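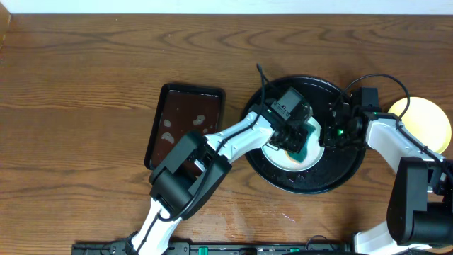

Saturday, October 9, 2021

Lost most of the afternoon to a gripper fault. The dish routine ran clean for 20 minutes, then the right arm stopped halfway through a close and threw an overcurrent error. I cleared it and it came back on the next cycle. The left arm kept going, which is the bit that bothers me. A fault on one side is supposed to halt both, and it didn't — the left gripper carried on to its next waypoint and bumped the right one.

No damage that I can find. I pulled power at the wall and checked the fingers for play.

Deok-su Geum went through the log with me tonight. The stop message did go out, but my script only reads it between moves, so a long move can run another 3 seconds before anything notices. My mistake, and an old one. I copied that loop from the Barnia project and never looked at it again.

The check now runs inside the move. I've also dropped the closing force by 15 per cent and put the power switch where I can reach it. Still don't know what caused the overcurrent.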